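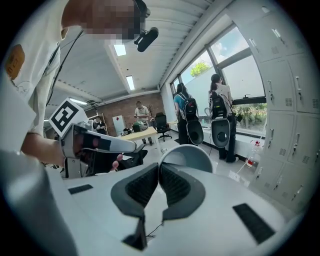

Hannelore Kleinschmidt writes that her twins want to know how a computer can tell that a message got muddled on the way, when it never saw the message before it was sent. I've been thinking about that one all through breakfast, because it's such a good thing to wonder about!

Home | Stories | How Things Work | Ask Us
Print this page | E-mail to a friend

How Does a Computer Know It Heard You Right?

When one computer sends something to another, whether it's a letter to your grandma or a level of your favorite game, it travels as a long string of numbers. Those numbers go through wires, or fly through the air as radio waves, and most of the time they arrive just as they left. But now and then one gets bumped. A 2 goes in at one end and a 3 comes out at the other. (You know how it is when you shout to somebody across a windy playground and they hear "bat" when you said "cat.")

So the sending computer does a little adding up before it lets the message go, and it tucks the answer in at the end. That extra number is called a checksum, and you can make one yourself with a pencil.

Let's give every letter a number. A is 1, B is 2, C is 3, and so on all the way to Z, which is 26. Now suppose I want to send you the word BOAT.

B is 2
O is 15
A is 1
T is 20

Add them together and you get 38. So I send you BOAT, and then I send you 38. When the word reaches you, you do the same adding. If your answer is 38 too, hooray, the word is probably fine. But what if the B got bumped and you received GOAT? G is 7, so your sum comes to 43. That doesn't match my 38, and you know something went wrong, even though GOAT is a perfectly nice word and looks fine sitting there on the paper.

What do you do then? Usually you just ask me to send it again. Computers do this too, and they do it so fast that you'd never notice while you were playing.

Can the Adding Be Fooled?

Yes, it can! Try the letters BOTA. It has the same letters as BOAT in a different order, so it adds up to 38 as well, and our checksum doesn't spot the mix-up. Bother.

There's a neat way to fix that. Multiply each letter's number by its place in the word before you add. The first letter is times 1, the second is times 2, the third is times 3, the fourth is times 4. For BOAT that makes 2 and 30 and 3 and 80, and altogether that's 115. For BOTA it makes 2 and 30 and 60 and 4, and that comes to only 96. Caught!

Real computers use cleverer sums than ours, with names that sound like sneezes. One family of them is called CRC, short for cyclic redundancy check, and it uses a special kind of dividing and keeps what's left over at the end. Even so, the idea is the one you've just tried with your pencil.

Something to Try

Pick a secret word and work out its checksum. Write both on a slip of paper and hand it to a friend, but change one letter first (or don't, and see if they can tell!). My cousins and I played this in the car all the way to Zosside in June, and we got so quick that we moved on to whole sentences, and our biggest checksum was 1,226. If you beat that, do write in and tell me.

We use cookies to remember your settings. OK | Learn more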